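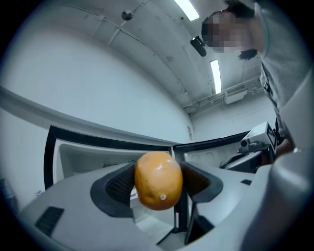 Songül Sezer wrote on Saturday:

> For me the lumpy ones go straight in the marmalade pot. If the skin is thick and uneven there is mostly pith under it, and the segments are dry. I would not put such fruit on the table for guests. Also, do you remove the small stem piece before storing, or leave it on? My mother always left it.

Hello Songül, hello all,

Thank you for the answer. I agree on the marmalade, but only partly. In my experience an uneven skin says little about the juice. The weight tells more. I take two fruits of the same size, one in each hand, and the heavier one I keep for eating. The light one goes to the pot, also when it is smooth and pretty.

About the stem: I leave it on, as your mother did. When it is pulled out, a small hole can open in the skin, and in my pantry the mold always started at this place. If the stem sits loose and falls by itself, I eat that fruit first.

The color I do not trust very much. From the last crate I had some pieces more amber than orange, with spots of both, and they tasted the same as the others. The smell near the stem is a better sign -- if it is a little like wine, it is too late.

For those who asked how I store them: one layer in the low wooden crates from Katby, stems to the side, not touching. I do not wash them before. Every second day I turn them and take out any soft piece. At Kaltska we kept them in the cellar and they lasted longer, but here in the apartment I have only the pantry, and after 11 days I begin to cook what is left.

My marmalade is simple. I weigh the fruit after cutting and removing the seeds, and for each 100 grams I take 70 grams of sugar. It stays rather bitter. The peel I soak overnight in cold water, and with thick skin I change the water 2 times.

One question back to the list: does somebody still have the peel cutter from Fankhauser, the one with the hand crank? Mine has lost the screw that holds the blade, and I would like to know the length before I order a new one.

With kind greetings from the kitchen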